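Timber floors and the wrong kind of quiet

The argument over floor finishes in converted buildings is usually conducted in terms of appearance. Boards are considered honest, carpet is considered dated, and the matter closes there. I think this is a mistake, and one that planning conditions have made worse. A floor is an acoustic component first, and it should be specified as one.

The former seed warehouse at Wakavcombe is a fair case. It was split into flats and shared workrooms under the Vormont scheme, and the original joists were retained with new boards fixed directly on top. There is no resilient layer between the two. Footsteps, chair legs and dropped cutlery pass into the joists, and from there into the ceiling of the room below. The residents' log of noise complaints reached 1,092 entries before the managing agent, Enside, stopped publishing it.

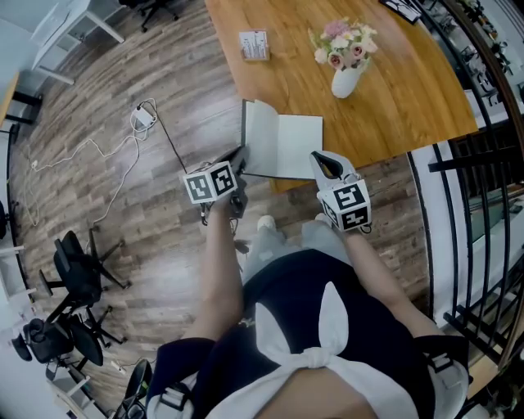 Does laying a rug solve it? A rug reduces the sharp part of an impact where it lies, but it does little for the low thud of a heel, which depends on the mass and stiffness of the whole floor.

That distinction matters because most of the remedies offered to residents deal only with the sharp part. Felt pads under furniture, soft shoes and runners in the hall are cheap, and they do help with clicks and scrapes. The complaints which persist are of a different sort. People describe a dull beat they can feel as much as hear, at six in the morning and again at eleven at night. No pad will remove it.

What would remove most of it is a floating floor: boards on a dense layer, the dense layer on a resilient one, and a gap at the walls so that nothing touches. The objection is height. Partanen, the contractor, priced a build-up of 100 mm at Wakavcombe and was told that it would foul the door heads and the top stair. A thinner version of 20 mm was then offered and declined on cost. I find the first refusal reasonable and the second indefensible.

There is also the question of the ceiling below. An independent ceiling, hung from its own timbers and packed with mineral wool, does useful work without touching the boards at all. It costs headroom, but these rooms have headroom to spare.

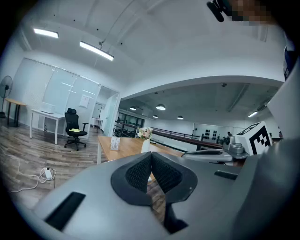
Dwynwen Rowlands wrote to me after an earlier version of this piece to say that I had let the building owners off lightly, and that a test carried out before the boards went down would have cost less than one month of the agent's correspondence. She is right about the order of events. Testing at completion finds the fault when the floor is already fixed and the flats are already let.

My proposal is modest. Where a conversion keeps its joists, the planning condition should require an impact test on one finished bay before the rest is laid, with the result made public.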